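Gripper Trials, Round Two: The Gallery

We spent a week comparing the Kirkell and Celedel grippers on kitchen jobs, with a wrist camera running throughout. Steel pans were the hard part. They are round, shiny and in no hurry to be held. 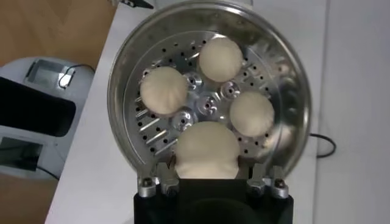
Wrist view: four dough balls on the perforated plate, two metal clamps on the rim of our good opinion and the lower edge of the pan.

The Kirkell is quicker to mount. The Celedel costs 429 dollars more and comes with 10 pages on bolt torque, so bring a snack. Both ran on the Montoya controller, which sulked equally with each. Arm results go up in July.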